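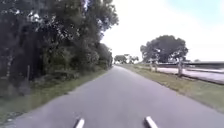 The path follower on Undel got a new edge detector in December, and most of my time since has gone into the planner behind it. The old one steered at the far end of the pavement. Fine on straights, poor on bends, where it cut the inside and put a wheel in the grass.

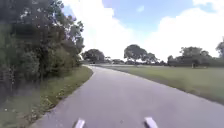
Right-hand bend line against the verge, mowed lawn on the other side.

The Widmer planner fits a curve to both edges and tracks the midpoint 5 meters ahead. Edge points come in every 200 ms - slow, but enough at walking speed. If one edge drops out, it holds the last width for 2 seconds and then stops. 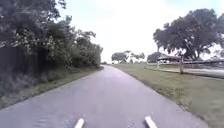
Soft edges on both sides, no paint, second paved strip off to the right.

A second strip like that is still a problem for the segmenter. I now discard any pavement not connected to the region directly in front of the robot. The patch is in the Besach branch, untested at dusk.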